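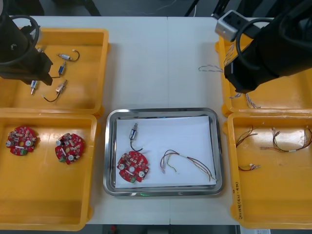
Yellow bins and a steel tray on a white worktable.

About Greren

Greren supplies spare parts for door entry systems, vending machines and older heating controls. We sell to repair firms, housing associations, colleges and anyone at home who is happy to mend something themselves.

The business was started by Baiba Vasiliauskas, who had spent 11 years as a service engineer and was tired of seeing whole units thrown out for want of a spring or a coil. She began with a stall at the Zovau trade market and a printed list of 300 parts. We moved to our present building on Scanlon Road in March, three years later, and have been there since.

Today we keep more than 1000 lines in stock. Solenoids, relays, door strikes and timer motors make up most of our orders. If a part is no longer made, we will try to find a match and tell you plainly if we can't. Please send the old part number and the voltage, or post us the part with your name and telephone number in the parcel.

Orders placed before 2pm leave the same day. Trade accounts are open to any registered business and there is no minimum order. Unused parts can be returned within 30 days in their original bags.

We also run short repair courses with Irnon, the adult education centre next door. They cover basic fault finding, soldering and safe use of a multimeter. Groups are small and tools are provided. Course dates are on the Training page.

The trade counter is open on weekday mornings. Parking is at the rear, through the green gate.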